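October 25, 2018

Rain until lunch, so I did not cycle to Vindon and stayed at home with the computer in the morning. The kitchen table is again full of cables. I promised myself to clear it before supper and I did clear one half.

First the real arm, so that I don't forget where I stopped yesterday. The shoulder joint still has play. I tightened the four screws in the bracket and the play became smaller, but when I push the forearm sideways with a finger I can feel it move before the motor begins to resist. I think the hole in the printed part has become wider. I have printed it two times already, and both times I told myself that the next one must be metal. At Vindon there is a good drill press, and in the box of leftovers beside it there is a piece of aluminium which is almost the right width. I asked in the workshop group if I may take it. No answer yet.

The new belt from Hedlund came in the post. It is the right length this time. The pulley from the same parcel has the wrong bore, and it is my own mistake, I can see it on the order. I will not send it back, it costs more to send than to keep. It can go in the drawer with the other pulleys of this kind.

After coffee I worked on Flilari. I call it a programme but it is still a folder with many small scripts that know too little about each other. The idea has not changed since summer: I want to try all movements in the simulation before I let my own arm do them, because my own arm has broken two glasses and one lamp. I don't have a model of my arm that is good enough, the masses are wrong and the elbow bends through itself. So I use the Franka model, which is complete and well behaved, and I put it in a kitchen. When the control part works there I will change the arm and see what falls apart.

The task for today was the small metal cylinder. The arm must bring it over the worktop, stop, and put it down in a free place without touching anything else that stands there. On paper it is easy. I gave each attempt 4000 steps, and if the cylinder is not on the worktop when the steps are finished, the attempt is a failure. I let it run while I soldered the plug for the limit switch (the plug is good now, I pulled on it hard).

Result: 87 attempts, 37 failures. I wrote both numbers on the wall paper by the window, under the numbers from last week, which were worse. Most of the failures are the same failure. The planner chooses a path where the wrist goes too low and too far to the side, it meets something, and then the arm stands there and pushes like a person who leans on a closed door. It does not try another way. I must teach it to go back up and begin again, or at least to give up politely.

A smaller group of failures I do not understand. The path is free, the arm comes down correctly, and at the end the cylinder rolls. I looked at the friction values and found that the marble and the wooden floor share one material file, so for the physics they are the same thing. It was me who did this, in September, to save time. I gave the worktop its own file now. I also made the cylinder a little heavier, but I regret this and will put it back tomorrow, because I changed two things at the same time and now I cannot know which one helped.

Then came the long part of the afternoon, looking at the stops one by one. Trillico saves a picture when the arm halts, if I ask it to, and I had asked it to. I went through them with a cup of tea. In the numbers everything is so clean, a distance here and an angle there, and in the picture I understand in a moment that no sensible person would hold an arm like this.

I keep one of them in the diary. It is a stop between the black bird and the big dark object, and it is the place where I want to make the safety distance larger.

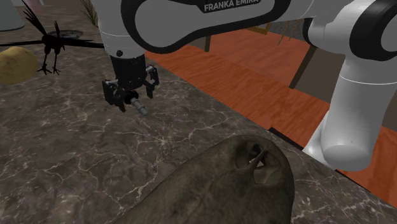 *Flilari, the marble worktop. Gripper open, the small cylinder under it, the bird's feathers on the wrist side.*

I looked at this one for a long time. The feathers are the difficult thing. The bird has thin feathers which stand out to all sides, and my collision shape for it is only a box. If I make the box big enough for the feathers, then half of the worktop becomes forbidden and the arm has no place to put anything. If I make it small, the planner believes there is air where the feathers are. A better way is several small boxes, one for the body and some flat ones for the wing and the tail. I drew them on paper, not very beautiful, and typed in the first three. The big object in front is more simple, it is round and smooth, one shape is enough, but I forgot that it has an opening at the end. For the physics the opening is closed now. I leave it closed.

I noticed too that I like the light in this kitchen more than in mine. The floor is warm and orange. Ours is grey and cold for the feet, and under the table there are still pieces of plastic from the printer which I find with my socks.

In the evening the workshop answered: I may take the aluminium, if I sweep under the drill press after. It is a fair price. I have measured the old bracket again with the calliper and wrote the measures on the back of the Hedlund bill, so that I can cut it without carrying the whole arm on the bicycle. The arm has to be finished enough to show in November, I said this in front of other people and now it is so.

For tomorrow:

- put the mass of the cylinder back to the old value
- finish the boxes for the bird
- a rule for going up again after a stop
- aluminium, drill, broom
- buy tea

The belt is on, but I did not yet try it with the motor. It was after ten and the motor is loud, and the neighbours have a small child. I turned the joint by hand some times in the dark kitchen and it felt smooth, with one tight place near the end, perhaps from the pulley. I will look at it with the lamp.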